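Date: Sat 14 December
From: Reinhold Eichhorn
To: the Laltdale list
Subject: Re: [laltdale] how many bag examples before we train again?

Dear all,

thank you for the answers to my question from last week. I quote the message of Tamunoemi first, so that those who joined the list in the meantime can follow.

> Reinhold, before you collect more, please look at how different the
> examples are. In Brosta we had 2,000 recordings of one task and the
> policy was still weak, as the start position was nearly the same in
> all of them. When we moved the objects between the recordings, we
> got more from a much smaller set. Also, how do you treat the
> recordings where the person makes a mistake and corrects it? We
> threw them away at first and later I was sorry for this.
>
> Tamunoemi

I checked our set after reading this. The bag task, which we call "rack" in the file names, has now 2,236 recordings. Of these, 68 carry the note "corrected", and I had them in a separate folder until Thursday. I have put them back. A correction is a thing the robot should also learn, and in our old set there is almost no example of it.

On the differences between the recordings I must agree with Tamunoemi. The task is done with the two hand-held grippers, one in each hand, in an ordinary room with the furniture left where it is. I wrote in the instructions that the person begins standing, with both grippers in front of the body.

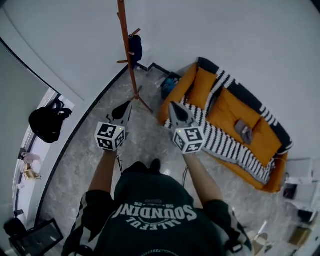
The instructions did not say from which side the person should come, and so most people come from the same side every time. I have changed this. The new text asks for a different starting place after every five recordings, and for the start to be written in the session sheet in plain words ("from the door", "from the sofa"). Please do not write codes there. I could not read half of the codes from El Fassi, and the colleague who made them could not read them either.

A second point is the synchronisation of left and right. We use the marker cubes to find where one gripper is in relation to the other, and the old Zuvby script takes only those moments where a marker is seen clearly. If the person holds the second gripper too far outside, the script finds nothing and the recording is lost without any warning. I would like that the script gives at least one line of output in this case. Who has time to look at it?

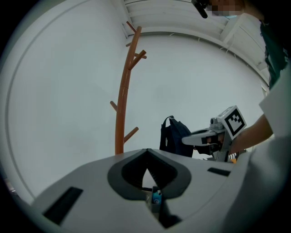

About the objects, I have also a wish. We have too many recordings with dark bags, and the policy seems to look for a dark shape and not for the loop that it should take. The navy backpack is a good object in one way, as its top handle stands up and the gripper can approach it from several directions, but next to a white wall it is very easy to find. I would like to add two or three light bags, and one with a soft handle that falls down. If somebody in your group has an old one in beige or grey, please send it with the next parcel.

Soft things are more difficult than I expected. With cloth the fingers can close well and still hold only one layer, and the person does not always notice it. I propose that we label these recordings as "partial" and keep them, but do not use them for the first training.

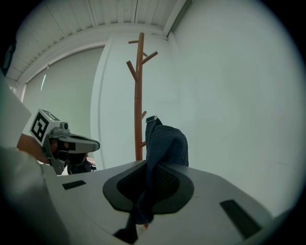
Tamunoemi has already replied to me on this proposal, and thinks that one label is not enough: a partial hold that lasts until the end of the task should be kept as a good example, and only those where the cloth is dropped should be set apart. I find this reasonable, but it means that somebody has to watch all the cloth recordings again to the end. I can take half of them in February. For the other half I need a second person, please write to me directly and not to the list.

One last small thing for those who upload. The limit of the server is 2,000 files in one folder, so please make a new folder before you reach it. The upload stops there and you must begin again.

With kind regards,
Reinhold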